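Hundden Questions "Legal for Trade" Claims in Portable Weighing, Publishes Its Own Test Results

FOR IMMEDIATE RELEASE

April 23, 2021

Hundden, a maker of floor scales and bench scales for warehouses and farms, today released the results of a year of checks on its Trandix bench scale. The company says it is putting out the full set of readings, good and bad, and that buyers should be wary of any scale maker who won't do the same.

The Trandix was sold from the start as a scale that would hold its setting between yearly service visits. Hundden's own service staff doubted that. Over the past year they made 2,468 test weighings on scales already in use at customer sites, using the same set of certified weights each time. Of the 40 scales in the program, 36 stayed within the allowed error for the whole year. Four did not.

"I have been reading scale brochures for a long time and I don't believe most of them, including some of ours," said Danica Brabec, head of service at Hundden. "A brochure tells you how a scale did on a good bench in a quiet room. Go and look at where people put the thing."
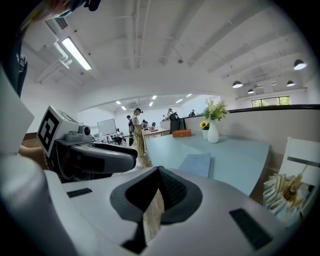

Three of the four scales that failed stood on floors or benches that were not level, and in each case the error went away once the feet were reset. Hundden does not accept this as an excuse for the product. A floor of plain wood, like the strip showing through the narrow gap under the dark grey finger pad, can give a little under a loaded cart, and a scale sold for general use has to live with that or say clearly that it can't. The Trandix manual said neither. The new manual, which ships from September, lists the kinds of floor the scale is approved for and tells the user to check the level after every move.

The fourth scale had a bad load cell. It drifted slowly and gave no warning on the display. The customer, a feed store, found the fault only when a Hundden technician arrived with the test weights. The load cell was replaced under warranty and the unit went back into use.

Hundden also looked at how its customers keep records. Most local inspectors will ask for a log of checks, and the company had assumed that its customers kept one.

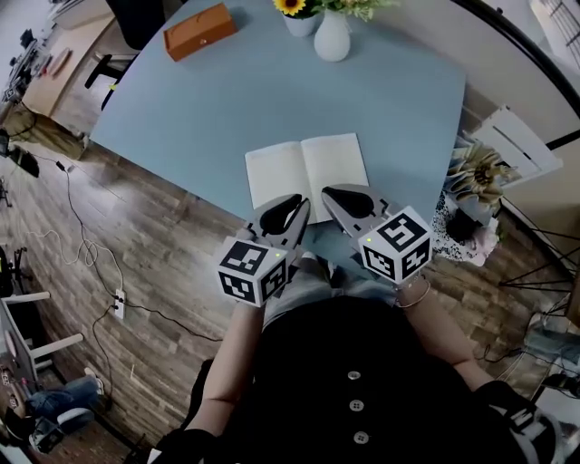 Record keeping was the weakest part of the whole program. Many sites had been given a log sheet with the scale and had lost it, and others filled in a month of entries at one sitting. A notebook with two blank pages, like the one lying open on the pale table, is as much proof of a scale's accuracy as most of the logs our technicians were handed. Hundden will now include a bound log with each Trandix, although Brabec said she has doubts about how many will be used.

"Giving people a nicer book doesn't make them write in it," she said. "We'll check again in a year. If the pages are empty we'll say so."

Ita Scanlon, who manages the packing floor at Heffernan, a seed and grain dealer with six Trandix scales in the program, said she agreed to take part on the condition that she could see the raw numbers.

"I didn't want a summary with a gold star on it," Scanlon said. "Five of ours were fine. One was off, and it had been off for a while. I would rather have heard that sooner."

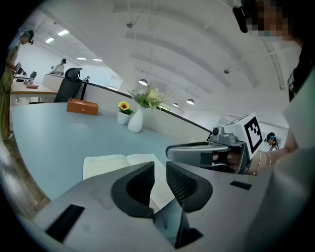

Open book on the table, just past the black finger pads.

Hundden is not claiming that the Trandix is more accurate than other scales in its class. The company did not test any other maker's products, and it warns against reading its figures that way. It also notes that a group of 40 scales is small, and that every site in the program had volunteered. Sites that take poor care of their equipment are less likely to sign up for a visit.

A second round of checks will begin in September and will add the Tadaso, the company's low-profile floor scale, which is rated to 2,000 pounds. Results will be published whether or not they help sales.

The full table of readings, with customer names removed, can be had free of charge from the Hundden service desk. Owners of a Trandix scale who want a level check before the new manual arrives can book one through the same desk. The visit is free for scales still under warranty.

About Hundden
Hundden builds and services bench scales, floor scales and test weight sets for warehouses, farms and packing plants. It does not sell medical or laboratory scales.

Press contact: Danica Brabec, Hundden service desk

###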